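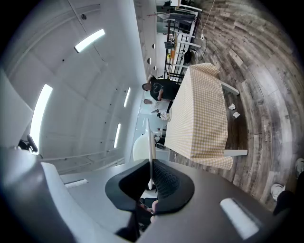 **Eltside hall reopens with a new floor plan, the old ceiling and a great deal of gingham**

*For immediate release: Sunday, August 16, 2020*

The Pirkard Room at Eltside is taking bookings again from tomorrow morning, for anyone who needs a table, a decent light and somewhere to put their elbows.

Regular users will find the room much as they left it. The high white ceiling still curves down at the side like the inside of a well-kept boat, and the long strip lights are still up there, doing nobody's complexion any favours. Proposals for something softer were considered in April. They were dropped when the sewing group pointed out that it likes to see the needle.

The change is at table height. Eltside has put pale yellow and white gingham cloths on its white-legged tables, replacing a set of plain covers that had seen 42 christening teas and looked it. The cloths were made by Loltent, a small workshop on the Ilie road, and hang well down over the ends. They can be washed at home by any hirer who spills something, and the hire agreement now has a paragraph saying so.

"We looked at beige and we looked at grey," said Xuelian Duan, who manages bookings at Eltside. "Then we looked at each other. Gingham makes people think there might be cake. Often there isn't, but they come in."

The wood floor has been sanded and sealed at a cost of £3,000, the largest sum spent on the building since the boiler. Hirers are asked to lift tables when moving them. Dragging was discussed at length in the previous newsletter and will not be gone into again.

Tables may be booked singly for card games, model making, letter writing, homework or sitting quietly with a flask. A single table costs £5 for the morning or the afternoon. The whole room is £25 for either session, including use of the kettle, which takes its time. Tea, milk and conversation are not supplied.

"People ask what the room is for," Duan added. "It's got a table in it. I usually leave them to work it out."

Cloths should be left on the tables at the end of a session, shaken outdoors first if there have been biscuits. Anyone wishing to bring their own tablecloth may do so, though Loltent has asked to be told the reason.

**Bookings:** in person at the Eltside office during morning sessions, or by note through the office door. Please write the name of your group clearly. Two parties are still in dispute over a Thursday.

**Notes to editors:** The Pirkard Room is at the rear of the Eltside building and is reached by the side path. Samples of the gingham are available on request and need to be returned.

ENDS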